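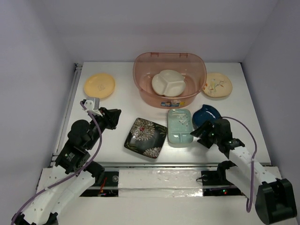 Domestic Skills – Handouts

Home Units Handouts Reading list Contact
Reading time: 4 min

Unit 4: Clearing and stacking mixed crockery
Notes from T. Fontana's session, 25/09/2018, typed up quick, sorry for gaps

Mixed crockery = no two pieces the same shape. Normal in most homes, rare in canteens. Matching sets stack themselves more or less, mixed ones need a plan first.

Look before you lift. Sort by eye: round, square, oblong, odd. The oblong one with compartments (mint green) and the dark blue dish are the awkward pair. Rounds are easy – yellow plate, cream one with the birds and flowers.

Basin goes at the back, in the middle, so neither hand has to cross over. Divided plate flat in the bottom. Its ridges stick up so anything put on top sits on the ridges and rocks. Ask before you stack on it: is the next piece wider than the ridges? If it's smaller it tips into a compartment.

Order for a stack on the table:
- largest flat piece first
- then rounds, big to small
- square ones turned so the corners don't stick out past the edge
- anything irregular last, or on its own

Corners. Square plates chip at the corner, nearly always. Pick up by two opposite sides, not corner to corner. The black one with the chrysanthemums is a good one to practise with, becuase people want to grab it by the point when it's turned diagonally.
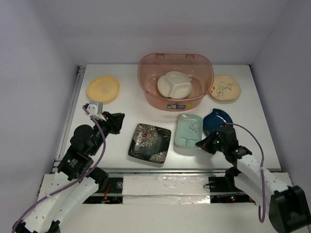
Dark dishes next to light ones: put a cloth between if they're going in a cupboard for long. Glaze can mark. Corrado Villa disagreed with this in the discussion, he says paper is enough. Either is fine for the written task.

Patterned plates – don't scrape with metal. Rubber scraper or the side of a sponge. Stickers on new basins: soak, peel, then a bit of oil for the glue. Do it before first use.

Spacing. Leave a hand's width between peices on the worktop if you can. Crowded tables are where the breakages come from. The Munell worksheet has the table plan, blank, fill in your own kitchen.

For next time: read p. 16 to 32 of the course book, bring one oddly shaped dish from home (wrapped!!). Stacking practical is in February, same room.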